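Student Robotics > Team Projects > Sweeping task, dustpan side keeps slipping

berrada_bot
So our club picked sweeping for the Sudwood challenge and I am losing my mind a little. Broom in the left gripper, dustpan in the right, litter on a tile floor, you get 100 points if it all ends up in the bin. The broom side is okay! The dustpan side is where we bleed points. We wrapped the fingers in black stuff for grip and I still don't trust it. Wrist cam and head cam, same session: 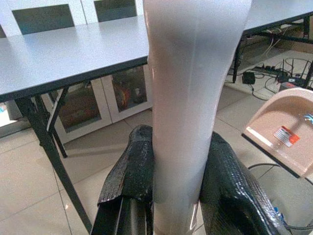
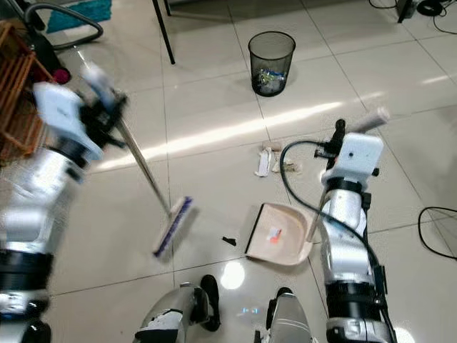

We've logged 987 tries since January and my gut says the pan twists in the grip as soon as the bristles push on it. Anybody solved this without buying new fingers?

riltia
More tape is not gonna fix a round handle. Print a sleeve with two flat sides and slide it on, done in an afternoon.

preso_kid
Disagree with riltia, read the rules again. Last year Sudwood made a team pull their sleeve off at check-in because tools have to be stock. I'd work on the sweep. Keep the pan lip flat on the tile and come in slower with the broom.

riltia
That was for the broom, it says nothing about dustpans. Page 2.

preso_kid
It says "cleaning tools" lol. Email them.

berrada_bot
Emailed them, will post what they say. We're at half speed on the broom already and our mentor hates how long a run takes, so I'm kinda hoping for the sleeve. Also one of the wraps is starting to peel so I need to redo that anyway.

oldgear1960
Redo both fingers at once or they won't close even. Ask me how I know.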